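Workshop notebook, assembly board project
Shared bench, September
Entry by K. Howlader

Purpose of session: to continue part-placement trials on the white assembly board using both arms of the Stasov build. The board was laid flat on the gray table inside the black enclosure. Wrist offsets were carried over from the previous entry and were not changed.

The speed limit was set to 154 for all approach moves. Gripper closing force remains at 312 in the configuration file - to be reviewed once the small pegs have been completed. The two pegs that share the small plate are the more demanding case, as there is little clearance between them for the fingers. 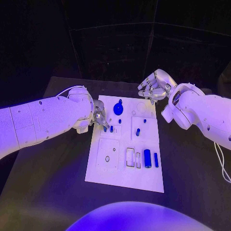
Lindsay Kereama would prefer that the short pegs be left until last, on the grounds that an arm working over the upper half of the board restricts the approach to everything beside it. The point is accepted for the next series. The present series will be finished in the original order so that the logs remain comparable.

Cable routing on both arms requires attention. The slack should be secured before the travel limits are widened. Ties are in the Grustari drawer.

Trials at the board edge were run at the reduced approach height, with the opposite arm held clear of the part being handled.
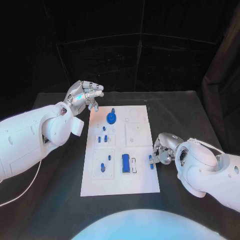 The reduced height is to be retained for edge positions only. Elsewhere the value returns to 448.

Outstanding: recalibrate right wrist; print spare pegs; ask M. Partington for the Jullow key.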